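Robótica de manipulación. Apuntes de la unidad 6
Enseñar una tarea a un robot: guiado manual, telemando y pinzas de mano

Profesor: Fulgencio Ibarra. Prácticas: Ekene Sani

6.1 De qué trata la unidad

En las unidades anteriores el movimiento del brazo se escribía: puntos, trayectorias, velocidades. A partir de ahora lo muestra una persona y el robot aprende de lo registrado. A ese registro lo llamamos demostración. Una demostración es una secuencia de observaciones (imágenes, posición de la pinza, apertura de las mordazas) acompañada de las acciones que la persona ejecutó en cada instante.

Veremos tres maneras de obtenerla. Las tres sirven para lo mismo y se diferencian en quién mueve qué y en lo que queda grabado. Conviene tener repasada la cinemática directa e inversa de la unidad 3, sobre todo el cambio de base entre cámara y herramienta.

6.2 Guiado manual (enseñanza cinestésica)

La persona agarra el brazo y lo lleva por el recorrido. El controlador compensa la gravedad y guarda los ángulos de las articulaciones. No hay que traducir nada, porque los datos ya están en las coordenadas del robot y todo lo grabado es alcanzable por construcción.

Inconvenientes:
- Las manos y el cuerpo de quien guía salen en las cámaras y tapan la pieza.
- Con dos brazos a la vez hace falta una segunda persona, o resignarse a movimientos poco naturales.
- El rozamiento de las articulaciones se nota en los tramos lentos. En el brazo Hernel del laboratorio el eje 4 es el peor.

6.3 Telemando

La persona maneja el robot a distancia. Puede hacerlo con una palanca, con mandos de realidad virtual o con un par de brazos maestros que el robot copia. La escena queda limpia en las imágenes, y la acción registrada es la orden enviada, que no coincide del todo con la posición alcanzada. Al entrenar hay que decidir cuál de las dos se usa; en la práctica 6 usaremos la orden.

El problema habitual es el retardo. Con el montaje Skandex medimos en clase un retardo de hasta 210 ms entre el gesto y el movimiento del brazo. Con ese valor casi todo el mundo empieza a moverse a saltos: avanza, espera, corrige. Esas pausas quedan en los datos y el modelo las aprende. Antes de entrenar se recortan los tramos sin movimiento al principio y al final de cada episodio, pero las pausas intermedias se dejan, salvo que la demostración se descarte entera.

Otra dificultad es la falta de tacto. Sin realimentación de fuerza, el operador aprieta de más. Para objetos blandos se limita el par de cierre en el controlador y se anota el límite en la ficha.

6.4 Pinzas de mano

La persona sostiene en cada mano una pinza como la que llevaría el robot y hace la tarea directamente sobre la mesa o el tablero, sin brazo. Se registran la trayectoria de cada pinza en el espacio y la apertura de las mordazas. Después esa trayectoria se convierte en movimiento del brazo mediante cinemática inversa.

Ventajas: se trabaja casi a velocidad normal, las tareas a dos manos salen con naturalidad y se puede grabar en cualquier sitio donde quepa el tablero. A cambio, nada garantiza que el brazo pueda repetir lo grabado. Hay que comprobar tres cosas en cada episodio: que todas las poses estén dentro del alcance, que no se supere la velocidad máxima de ninguna articulación y que los dos brazos no choquen entre sí.

En el conjunto Tapia, que usaremos en la práctica, se grabaron 2325 episodios con este método. Tras el filtrado quedaron 1158 válidos. La mayor parte de los descartes se debió al alcance: quien demuestra inclina el tronco sin darse cuenta y llega a puntos a los que el brazo, fijo en su base, no llega.

6.5 Cómo hacer una demostración útil

Sujetad la pinza por el mango, con la muñeca cómoda. Empezad siempre con las mordazas abiertas y las dos pinzas quietas un momento sobre el tablero; el programa usa ese reposo para fijar el origen.

Coged el objeto solo con las mordazas. Si se toca con los dedos, el episodio no vale, aunque el resultado final sea correcto.

La mano que no interviene se mantiene cerca y quieta. Si se deja caer fuera del tablero, el seguimiento puede perderla.

Variad la posición inicial del objeto y también su orientación. Treinta episodios con la taza en el mismo sitio enseñan a ir a ese sitio.

Un error corregido sobre la marcha se conserva. Si el objeto resbala y se vuelve a coger, el modelo ve cómo se sale de esa situación. Solo se borra cuando hay que parar y recolocar a mano.

Los cables de las pinzas deben pasar por detrás de la mano y tener holgura suficiente para llegar a las cuatro esquinas.

6.6 Ficha de episodio

Cada grupo rellena una línea por episodio con estos campos: número, operador, tarea, objeto, posición inicial (cuadrante del tablero), manos que intervienen, resultado (completo, parcial, nulo) y observaciones. En observaciones se escribe lo que no se deduce de los datos: dudas, resbalones, interrupciones. «Bien» no es una observación.

6.7 Práctica 6

Tarea: coger un objeto pequeño en un cuadrante y dejarlo en el opuesto, con cambio de mano en el centro. Cada grupo entrega 100 episodios, las fichas y un informe de dos páginas con la tasa de descarte y sus causas. El filtro de alcance es el programa Henano, instalado en los equipos del aula. Ekene Sani atiende dudas de instalación antes de clase, a partir de las nueve.

La entrega se hace en noviembre, en la fecha que figure en el aula virtual. No se aceptan episodios grabados por otro grupo.

Cuestiones para el informe:
¿Qué parte de los descartes se habría evitado moviendo la base del brazo?
¿Cambia la duración media de los episodios entre operadores del mismo grupo?
¿En qué fase de la tarea se concentran las poses fuera de alcance?

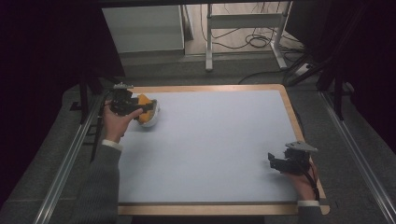
Figura 6.1. Demostración con dos pinzas de mano sobre el tablero. La izquierda sujeta el objeto; la derecha tiene las mordazas abiertas.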